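打印本页 | 用电子邮件发送

Lirico 平织长毛巾，用了一个夏天的感想

先说结论：能买，别买太多。赶时间，想到哪写到哪。

七月在 Rothe 下的单，4条一包，米白色。当时店里还有灰的，Heike Kuhlmann 说灰的耐脏，我没听，现在有点后悔。米白放在浅色木桌上是真好看，但茶渍也是真明显。

买来主要当擦手巾，偶尔垫在桌上放杯子。不是浴巾，别指望裹身上。布面哑光，没有那种亮晶晶的化纤感，摸着软。刚拆包有一股仓库味，洗一遍就没了。

吸水：第一次洗之前基本不吸，水珠在上面滚。洗到第三次开始正常，现在擦手一把就干。包装上写“即拆即用”，不太同意。

平整度要单独说一下。我不熨毛巾，晾干直接收，所以铺开总有细褶子。边也不是笔直的，两条长边往外鼓一点，中间宽。一端压得住，平平整整，另一端容易堆起来，得再抻一下。强迫症慎入。
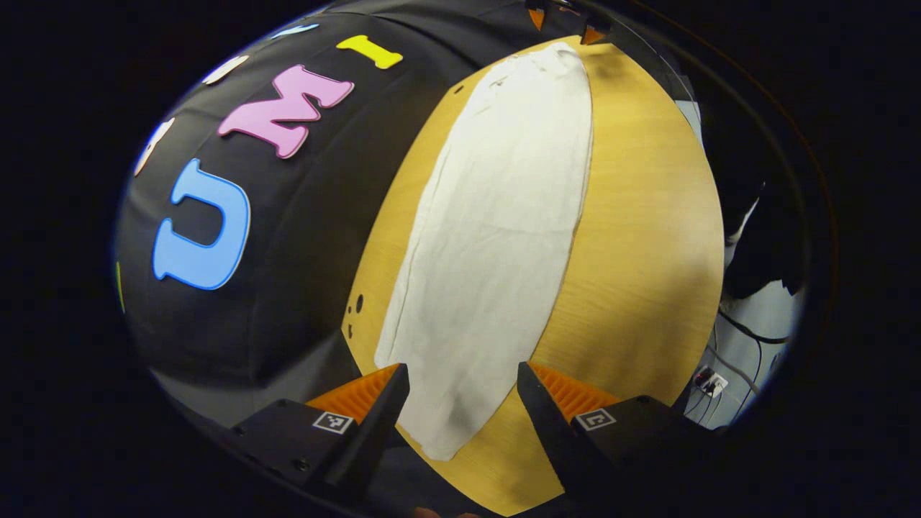
洗涤和缩水

40度机洗，跟别的浅色一起。洗了23次（我在洗衣机旁边贴了张纸划正字，别笑），长度缩了一点点，宽度看不出来。掉毛前三次比较历害，滤网里一层白绒，后面就好了。

烘干机试过一次，出来发硬，不建议。阴干最软，就是慢，天潮的时候要挂到第二天。柔顺剂别放，放了那次又不吸水了，白洗。

有一条角上脱线，剪掉以后没再散。另外三条没事。可能是运气，也可能品控就这样，网店页面下面1,274条评价，翻了几页，抱怨脱线的不少。

折叠和收纳

长条的，对折再对折，再卷一下，塞抽屉里正好。叠方块的话会有点厚，叠起来容易歪。我现在都是卷。要叠得漂亮就得找张大点的桌子，整条铺平，用手从中间往两头抹，先把堆起来的那头拉开，再对边。在床上叠叠不齐，试过了。

家里 Malte 喜欢三折，说挂杆上好看。挂着确实可以，滑下来也确实勤，布面偏滑，光杆子挂不太住。最好缝个挂环，这个价位居然没给挂环，扣分。

跟 Gurix 那款比

以前用 Gurix 的华夫格，吸水比这个快，干得也快，但是糙，冬天手裂的时候擦着疼。Lirico 这款对手友好很多。Gurix 便宜一点，还带环。厨房我还是会用 Gurix，洗手间和饭桌用这个。

Grethe Hedegaard 问过能不能当桌旗，我觉得勉强。长度可以，窄窄一条铺在木桌上挺素净的，但是皱，客人来之前得熨。她后来还是买了，说凑合，配她那套蓝盘子不错。

优点：
软，不反光，颜色干净
洗几次以后吸水可以
卷起来不占地方

缺点：
没挂环
要先洗才能用
爱皱，边有点弧
脱线看运气

打分的话4星，满分5。扣的那颗主要是挂环。会再买一包，这次买灰色。对了，退换货没试过，不评价，有试过的留言说一下把。

打印本页 | 用电子邮件发送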